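3.2 Warum sitzt da keiner? Platzwahl im Lesesaal Nogueira

Ich gebe zu, dass ich mit einer ziemlich schlichten Erwartung nach Pondemville gefahren bin: Wer lernen will, setzt sich ans Fenster, wer schlafen will, in die Ecke. So steht es sinngemäß auch in meinem eigenen Antrag, und ich habe ihn seitdem nicht mehr gern gelesen. Der Lesesaal hat 444 Plätze auf zwei Ebenen, und wir haben die Belegung alle 15 Minuten notiert, zuerst auf Papier und ab November dann mit Sernex (das ging deutlich schneller, hat mir aber die schönen Randnotizen gekostet). 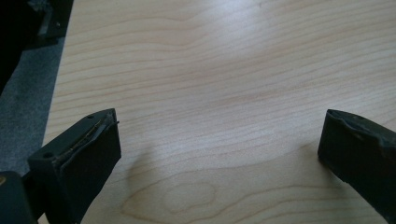
Schon in der ersten Woche fiel uns auf, dass sich der Saal von den Rändern her füllt, aber eben nicht gleichmäßig. Die Plätze an der Nordwand waren oft belegt, bevor unten überhaupt jemand saß. Graça Morais hatte das vorhergesagt, sie hat dort jahrelang selbst gelernt und nennt die Reihe bis heute »die Loge«. Im Rücken eine Wand, vorne der Blick auf die Tür, und man hört trotzdem, wenn die Kaffeemaschine wieder geht!

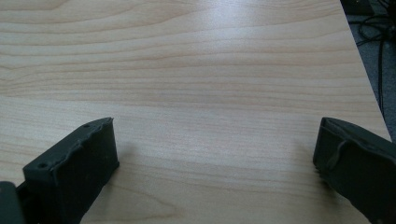 Bei der Befragung haben wir 16 Personen gebeten, uns ihren Lieblingsplatz auf dem Grundriss zu zeigen und dann einfach draufloszureden. Fast alle fingen mit der Ruhe an, kamen aber nach ein paar Sätzen zum Licht, und zwar selten im lobenden Sinn. Eine Studentin schimpfte minutenlang über die Deckenleuchten. Was sie meinte, kennt jeder von hellen Tischplatten: ein ausgewaschener, blasser Fleck, in dem die Maserung fast verschwindet, und genau dort liegt dann das Buch. In unserem Kategoriensystem hieß das zunächst »Sonstiges«, was ich heute peinlich finde. Nach der zweiten Kodierrunde bekam die Blendung eine eigene Kategorie, und die wurde prompt größer als »Steckdose«.

Abbildung 4: Helle Tischfläche mit Holzmaserung, im oberen mittleren Bereich durch Lichtreflexion aufgehellt 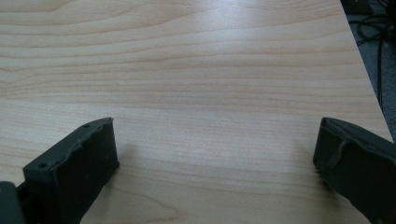
3.3 Reservieren, ohne zu reservieren

Jetzt zu meinem Lieblingsthema, den Jacken. Laut Hausordnung darf man einen Platz eine halbe Stunde lang freihalten, gemeint ist vermutlich die Mittagspause. In der Praxis bleiben Sachen auch mal den ganzen Vormittag liegen, und die anderen halten sich daran. Ein aufgeschlagenes Heft wirkt stärker als ein geschlossenes, eine Jacke stärker als ein Schal. Balta, unser kleines Auswertungsskript, kann so etwas natürlich nicht sehen, also mussten wir die Belegungsarten von Hand nachtragen. Insgesamt waren das 800 Einträge, und ich habe mehr als einmal geflucht.
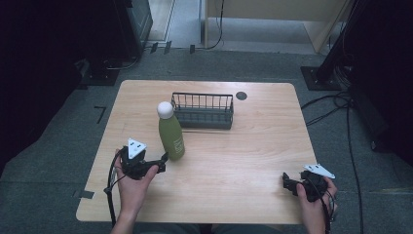
Wie lange darf ein Platz leer bleiben, bis sich jemand anderes hinsetzt?
Das hängt vor allem davon ab, wie voll der Saal ist. Solange in derselben Reihe noch etwas frei war, wurde ein markierter Platz in unseren Beobachtungen nie übernommen, auch nach Stunden nicht. Erst bei fast vollem Haus wurde gefragt, meistens beim Sitznachbarn, und der wusste es in der Regel auch nicht.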